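Workshop notebook — memorial bench and plaque, Gemano job
Last updated: Tuesday, 4.10 pm
Print this page | E-mail this page

Tuesday. Started late, van wouldn't go in the yard until Sunil moved the trestles.

Plaque first. Family want brass, 2 lines of his name and dates, then the line from the hymn under. Proof came back from them this morning with the middle name spelt differently from the death notice in the paper. Rang the daughter. Paper was wrong, our proof is right, leave as is. She was nice about it. She's writing to the paper anyway. Note for anyone picking this up — DO NOT copy from the notice, use the sheet she signed, it's in the Gemano folder at the front.

Letters: tried the narrower face at the size we used on the Workneh headstone plate. Too thin at arm's length, and it'll be read by people sitting down half turned round. Gone up a size. Means the hymn line runs onto a second row unless we drop the comma. Family don't want to drop the comma. Fair enough. Second row then, centred, and the border comes in a touch to make room.

Cut a test in scrap brass before dinner. Edges clean on the straight strokes, bit of burr in the small e's and the ampersand. New cutter for the real one. Black fill took well except the bottom left corner, where I hadn't degreased properly. My fault. Wipe twice, leave to dry, then fill.

Bench: oak, two seater, the one off the back wall with the shake in the left arm. Shake hasn't moved since we filled it. Sanded the top rail again where the plaque recess goes. Recess routed to the depth of the plate and a hair more for the bedding. Ratih says the last one stood proud and caught somebody's cardigan, so checked it with a straight edge all the way along. Flush. Corners want squaring with a chisel, router leaves them round and the plate has square corners. Did 2, then the phone went.

Phone was the crematorium. They'll have the bench in the lower garden by the rose bed and not on the terrace as first said. The ground there is soft so it needs slabs under the feet, and they want to see how it's anchored before they sign anything. Sent them the drawing from the spring job. They want it again with the slabs on. Redrew it, Liya to check the bolt centres as I had them off the wrong bench the first time.

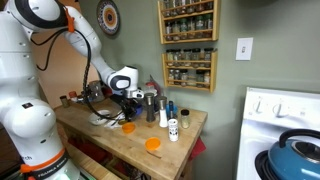

Liya reckons the bolts should go through the back feet only, because on the Workneh bench all four were fixed and the front pair worked loose with the frost, and she'd sooner have two good ones than four that rattle. Also she asks has anybody told the family it'll be the lower garden. They might have had their hearts set on the terrace with the view.

Good point, hadn't. Rang the daughter back. She knew, it was her idea — he couldn't abide the terrace, too windy, and the rose bed is near where her mum's ashes went. So that's settled. Back feet only, stainless, with the shear nuts. Order from Vastis, they've the long ones in stock. Order ref ends 3,497 on the old docket, quote that and they'll find the size.

She also asked could we leave room on the plate for a second name later. Told her the mother's could go on now if she'd like. She wants to think, and talk to her brother. So plate is ON HOLD for layout until she rings. Don't cut the real blank!! Two ways of doing it:

— both names on one plate, his above, hymn line at the bottom for the pair of them. Needs a deeper plate, recess would have to be lengthened downward, there's wood for it.
— second small plate on the same rail, matching. Easier for us, looks a bit like an afterthought to my eye. Shewit doesn't mind it.

Drawn both up full size on lining paper and taped them to the rail. First one is the better looking by a long way. Will take pictures to send her, with the paper flat this time.

Finish: two coats of oil on so far, third tommorow if the damp goes. No varnish, the garden rules say oil only. The Dovadix oil is going on darker than the sample stick she picked from. Sample was one coat on new oak and this is old oak, so of course it is. Offer to send her an offcut from the actual bench before the third coat goes on. If she wants it lighter it's a sand back and half a day lost, better now than after it's bedded in the garden.

Lemlem has typed the little card that goes with the bench, care instructions and who to ring if it gets damaged. Says wash with plain water and a soft brush. Add something about not using metal polish on the plate, it lifts the black out of the letters. We get one of those back every winter.

Service of dedication is in April, small, family and a few from his bowls club. They'd like the bench covered beforehand and somebody there to take the cover off quietly. Sunil has said he'll go. Needs a clean cover, not the dust sheet with the paint on.

To do
Square the other corners of the recess (wait for layout)
Degrease blank, new cutter in
Ring Vastis re bolts
Revised drawing to crematorium, Liya's bolt centres
Offcut to the daughter, with the oil on
Card — polish line, then back to Lemlem
Chase the stone yard for slabs, they said morning and never rang

Left the rail clamped overnight. Don't lean on it.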